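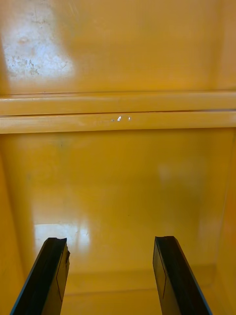

Zatard Two-Finger Gripper, Enclosed-Space Series

The Zatard is an electric two-finger gripper for work inside cabinets, bins and painted compartments, where a full-size tool cannot turn freely. It is supplied by Granthorpe as a complete kit and fits most small robot arms through the adapter plate in the box.

Both fingers are black, with flat faces and squared-off tips. They are wear parts. Customers should inspect the tips regularly for chips and notches and replace the fingers as a pair. Spare pairs are held in stock under the Danladi parts program.

The wrist camera looks forward along the fingers, so the operator sees the tips and the surface behind them in the same view. Glossy paint can produce strong glare. Exposure should be set at the work site with the usual lighting switched on, and checked again if the lamps are moved.

Specifications
Maximum opening: 37 mm
Payload: up to 900 g
Supply voltage: 21 V
Order code: Skurkside 2,827

Included in the kit
Gripper body with fingers fitted
Wrist camera and bracket
Adapter plate and screws
Power and data cable
Printed setup guide

Arm, controller and mounting stand are sold separately. Orders placed before noon are prepared for shipment on the same working day.

Technical questions and requests for a site visit may be addressed to Preben Hafþórsson, Product Support, Granthorpe. Please include the make of the arm and the inside measurements of the compartment.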